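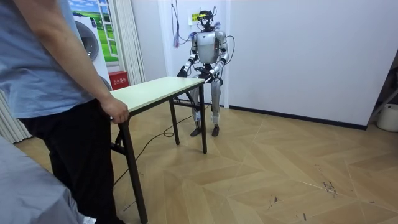 What do visitors ask first when they come to see a humanoid robot share a job with a person? They ask how it knows when to lift.

"That's the question at every open day," says Sizwe Botha, who runs the demonstrations at Lorkent. "I tell them it feels the pull through its wrists and looks at the table at the same time. Then they want to try it."

The exercise is a plain one. A person takes one end of a folding table, the robot takes the other, and the two of them carry it across the room and set it down. Botha picked it because everyone has done it with a brother-in-law.

"You both know where the table is going, and you still bump the door," he says. "So people understand why it's hard."

Ragnvald Løken came from Dalen for the afternoon with two coworkers. He manages a warehouse that rents out event furniture, and he keeps 512 folding tables on the floor in March, when the season starts. His crew moves them in pairs. He wanted to see the robot work before he talked about money.

"I watched its feet more than its hands," Løken says. "Walking backward with a load is where my people get hurt."

His turn at the table came late in the session. The first carry ended early when he set off before the robot had closed its grip. Botha had him wait for the tone and start again.

"It was slower than me," Løken says. "It didn't yank, though. I've worked with men who yank."

The carrying software is called Gumer. Botha's group has logged 1,163 carries with it, most of them with staff on the other end and 44 with visitors. He would like 200 visitor carries before he changes the grip settings again. Staff have learned the robot's habits, he says, and they make it look better than it is.

Stairs are not part of the program. Neither are round tables, which Løken asked about twice.

"Round ones are half my stock," he says. "Call me when you have round ones."

Botha wrote that down. The next open day will use the same table -- and a longer route, with one turn in it.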